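I bought the Wieser standing desk in September, after reading far too many reviews by people who had owned theirs for a weekend. Four months of daily use is a better test, so I waited.

## What they promise

The Wieser page promises a "whisper" motor, a top that shrugs off scratches, and assembly in under half an hour. I paid $900 with shipping. The nearest rival I looked at, the Harnmont, came to $1,037 with the same size top, and the big Jostton was $1,402, which seemed like a lot of money for a table that goes up and down.

I had my doubts about the half hour. Assembly took me most of an afternoon. The legs are fine, but the crossbar holes on one side were drilled a hair too tight and I had to back out every screw and start over with the frame loose. The instructions skip this completely. They also show the control box going in before the cable tray, and if you do it in that order you can't reach two of the tray screws.

## The motor

Whisper, no. It's a steady hum with a click at each end, loud enough that I mute myself on calls before I raise it. It has never stuck or gone crooked. The slow start and stop are nice if you keep a full coffee cup on the desk, and I do.

The memory buttons forgot their settings twice. Both times I had unplugged the desk to vacuum, so maybe that's normal, but the manual says they are kept. Wieser support answered after 14 days with a link to the same manual.

## The top

I picked the pale finish over the black one. It hides dust well. It does not shrug off scratches: a ceramic mug left a faint ring-shaped scuff in the first month, and the spot where my watch strap rests has gone a little shiny. Ink wipes off if you get to it the same day. Tomato soup doesn't, at least not all of it.

The front edge is rounded, and my forearms thank me for it. The back edge is square and sharp, so expect to bump a hip when you squeeze past. There is one grommet hole, on the left, and no way to order it on the right.

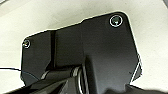
## Wobble

Sitting height is solid. Standing height is where the cheap part shows. I'm tall, and with the desk near the top of its range my monitor shivers when I type hard. Side to side it's good, front to back it isn't. Tightening the feet helped for a week or so.

A friend has the Zastska, an older model with a thick crossbar, and hers barely moves. It also weighs a ton and has an ugly hand crank. I would still think about one if I typed for a living.

## Would I buy it again?

At full price, probably not. With a decent discount, yes, if you're of average height and don't mind the hum. Skip the add-on drawer, which sags as soon as you put a stapler in it. Skip the paid assembly too, unless they can tell you in writing that they'll come back when the crossbar doesn't fit.

I'll update this if the motor dies before the warranty does.

*Posted January 2018*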